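Speed limit when somebody is near the cell

ridholm_line2
Our house rule at Ridholm says that the arms must go down to reduced speed when a person is inside the painted line. My colleague wants to skip this for short picks of brackets. What do you do?

eltetti_fan
We keep it always. Short picks are where people become careless. Two grippers work close together with us, and the shelves with the metal parts are next to them.
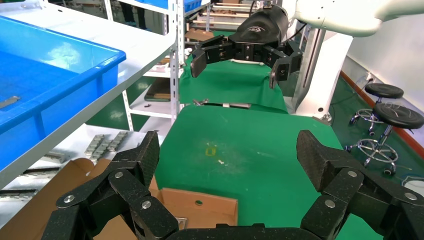 Urkgate: I don't agree fully. With 700 picks in a shift the slow mode costs us a lot. We made a new risk assessment and moved the line instead.

ridholm_line2
Did you measure the stopping distance again after moving it?

Urkgate
Yes, 3 times for each arm, with full load.

eltetti_fan
Then I can accept it. Please write it also in the cell log.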